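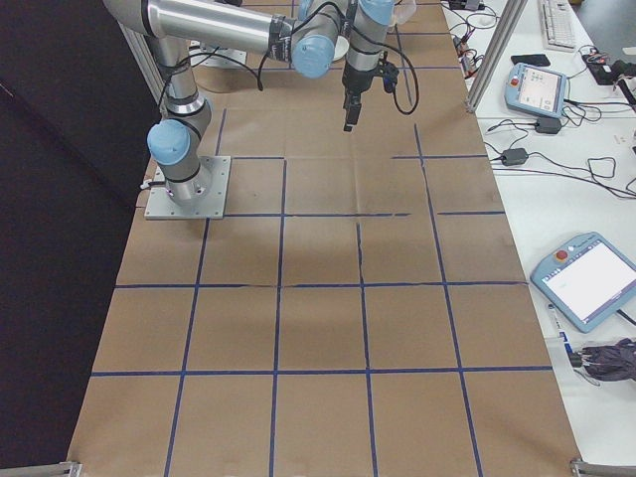

The arm over the taped grid, pendants on the desk to the right.

Workodier cell - progress report for March

Hi Su-bin Ra,

Good month overall, with one annoying week in the middle of it. The arm is bolted down on its plate and the paper and blue tape are down on the table. My tape lines wander a bit (you'll notice!), but the grid is only there so we can talk about squares and put the tray back near the same spot. The real positions live in the program.

The annoying week was the wrist cable. On long reaches it was pulling on the connector, so I gave it more slack and strapped it again, and then had to redo the tool offset after taking the gripper off to get at it. Economou sent the replacement connector quickly, which helped a lot. Since then I've logged 1116 cycles with 4 stops, and 2 of those were me leaning on things I shouldn't have.

The small disks are the current job. Picking them out of the clear plastic tray took more fiddling than I'd planned - the fingers have to come down pretty square or they catch the side of the cavity. I slowed the last bit of the approach and that seems to be the setting to keep. A full check of the cell in the morning now takes me almost 45 minutes, and I'd like to get that down.
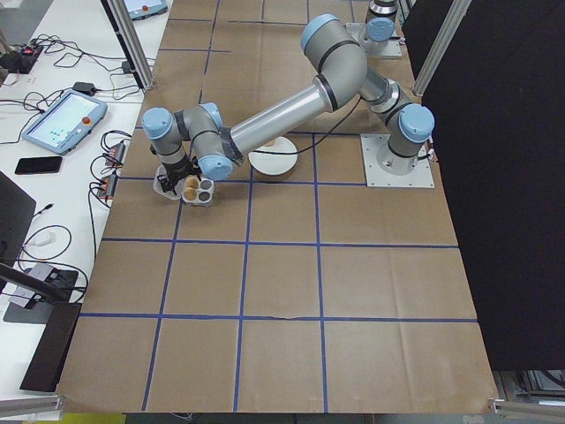
What's next

Finish the pick points for the rest of the tray, then start on the drop positions. The desk also needs a proper sort-out, I keep following the wrong cable back to the wrong adapter. Rosmont still owes us the spare fingers, and I've asked Kovholm for a price on cable clips so I can retire a few of the straps.

No change to the budget so far. I'll send the stop log separately.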